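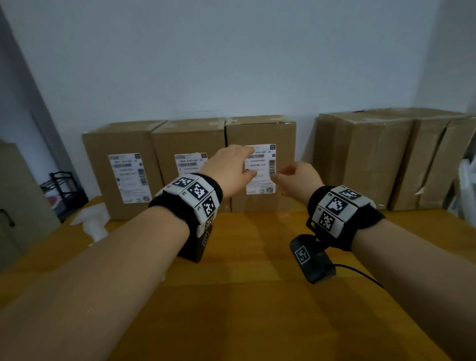 Robot teaching by demonstration is the practice of giving a robot a task by having a person do it, in place of writing out each movement as code. The person may push the robot's own arm through the motion, steer it from a distance with a matching set of controls, or do the job with their own hands while wearing equipment that records where those hands go. Supporters describe all three as natural and quick. The last kind is the one most often called effortless, a claim that sits poorly with the gear involved: a thick cuff on each wrist, covered in black-and-white marker tiles, a boxy device slung underneath, and in some setups a cable trailing over the table while the wearer works at something as small as the corner of a shipping label. Whether motion recorded this way is the same motion a person would make with bare wrists is a question the field has been slow to ask.

Terms

The subject goes by several names, among them learning from demonstration, imitation learning and programming by example. The names overlap, and sales material tends to use whichever sounds newest. In this article "demonstration" means one recorded attempt at a task, and "demonstrator" means the person making it.

Methods

Hand guiding is the oldest of the common methods. The arm's motors are made slack enough for a person to move it, and the joint positions are stored. The recording fits the robot exactly, which is a real advantage. It is also slow, it tires the demonstrator, and it is awkward with two arms at once.

Remote control, or teleoperation, puts the demonstrator at a set of handles, a headset or a smaller copy of the robot. The robot does the work and its own cameras see what happens. Most operators feel little or nothing of what the gripper touches, and they tend to move in short, careful steps. A robot trained on such recordings often picks up the same hesitations.

Worn tracking leaves the robot out of the room. Cameras follow markers on the wrists, sometimes with a second camera on the demonstrator's head, and the motion is later fitted to a machine. Recordings are cheaper to collect and the movement is faster. The difficulty comes afterward. A human hand has five fingers and skin that can feel the lifted edge of a sticker. Many robot grippers have two flat jaws. Software can place the jaws where the fingertips were, but it cannot supply the sense of touch that told the fingers when to pinch. Wrist markers also say nothing by themselves about what the fingers are doing, so finger positions have to be worked out from video or measured by some other device.

Claims and results

Published success rates should be read with care. A rate of nine in ten may refer to one table, one kind of box and one lighting setup, with a person placing the box at the start of each try. Few reports say how many attempts were thrown out, or who decided what counted as finished.

The Skistcombe trial is often brought up by both sides. Its organizers set out to teach a two-armed machine to handle labels on cardboard boxes and gathered 3,000 demonstrations from 15 people. On boxes like those in the recordings the robot did well. On creased boxes, and on labels crossed by packing tape, it succeeded in 39 percent of tries. The organizers called the result a strong first step. Marcus Ostrowski, a former packing line supervisor who wrote a long review of the trial, pointed out that creased boxes were the ones his lines had needed help with, and that the flat ones had never been a problem for anybody.

The Kerslake method, a scheme for sorting demonstrations by quality before training, was offered as a remedy. It does appear to help when the bad recordings are obvious, such as a dropped object. It helps less when two skilled people do the same job in different ways, since the sorting has to treat one of them as wrong.

Cost

Demonstration is usually sold as a way to save on programming. The saving is real in a narrow sense, as fewer lines of code are written for each task. The labor moves to the demonstrators, to the people who check and trim recordings, and to whoever straps on and recalibrates the equipment. At Tarnutholm, a parts warehouse that tried worn tracking, setup took some 3 hours of each shift during the first month. The site later went back to a fixed machine for its most common box size and kept people on the rest.

Commercial systems

Prasura sells a wrist kit with matching software and describes it as ready for use in an afternoon. No independent test of that claim has been published. Buyers should ask whether the quoted time includes fitting the motion to their own robot, and whether the recordings can be taken elsewhere if they change suppliers.

See also: motion capture, teleoperation, teach pendant

Last updated: September

Reader comments

packline_vet: Fair on the whole. You could say more about gloves. We lost fingertip feel with thin ones, never mind a robot.

D.: The hand guiding part is too kind. Try it for a full shift with a heavy arm.

rowanberry: I think you undersell worn tracking. Of course the first month is slow, it's slow with any new equipment. What was setup time by month three?

packline_vet: @rowanberry They'd stopped using it on the main box size by then, so I doubt there's a good number.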